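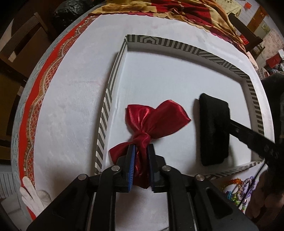

Red satin bow on a white tray with a chevron rim.

Borlow Ribbon Swap: your questions answered

What is the ribbon swap?
It's a day when people bring the ribbon, bows and trims they're finished with and go home with someone else's. We started with 42 people in the Cudley Hall supper room and we've loved every minute since!

When is the next one?
10/09/2024, doors open at 8 am. Come early if you're after velvet, it goes fast.

What can I bring?
Satin, grosgrain, velvet, organza, lace, cotton tape, old hat bands, the lot. Any colour. Short bits are welcome too, as long as they're longer than your hand.

What about curling ribbon?
Please leave the plastic kind at home. Fabric only.

My satin is badly creased. Is it worth bringing?
Yes, please do! Most creases ease out with a cool iron and a tea towel over the top. Test the end first, as some satins go shiny or pucker.

How do I stop the ends fraying?
Cut them on a slant or in a V with sharp scissors, then dab on a little clear nail polish. Let it dry flat.

Do I have to bring something to take something?
No. Last year we had 418 metres left over, so grab a bag and enjoy yourself.

Can I bring the kids?
Of course. There's a bow-tying table near the stage and they're usually better at it than we are (the double loop still beats me).

Is there parking?
Yes, behind the hall, off Asfaw Street.

Who do I ask about a stall?
Nuria Tekleab, at the front desk on the day.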